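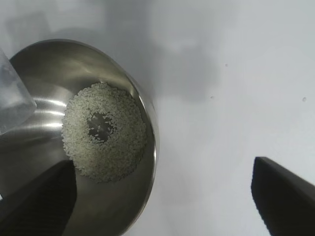

Figure 1. Uncooked rice in the stainless steel bowl, wrist camera view.

3. Working Rules for Food Handling Trials

Prepared by Santino Arancibia and Tâm Nông

3.1 Purpose

The Drandari project studies how a robot arm handles loose dry food. During the first weeks of August, each student set up the workspace in his or her own way, and recordings from different days could not be compared. This section sets out the rules the team adopted in response. They apply to all trials made with the Arkano arm.

3.2 Before a trial

The tabletop is wiped and checked for stray grains. The bowl is weighed empty and then with the rice, and both values are entered in the log. Only uncooked food is allowed within reach of the arm. Food used in trials is labeled and may not be returned to the kitchen.

The operator confirms that the emergency stop works and says so aloud. A second student must be in the room — a supervisor on a video call does not meet this rule.

3.3 During a trial

Hands stay out of the workspace while the motors are on. If a container tips, the operator stops the arm first and cleans up second. Spilled grains are left in place until the final weight has been recorded.

3.4 Records

The team logged 778 trials. Of these, 74 were removed from the results under the rules above, 21 of them for a missing start weight. Removed trials remain in the archive with a written reason.

3.5 Open points

The rules do not yet cover cleaning of the gripper fingers between food types. The team asks that the next group settle this matter before work with flour begins — fine powder may require a cover for the finger joints. A draft checklist is attached as Appendix B.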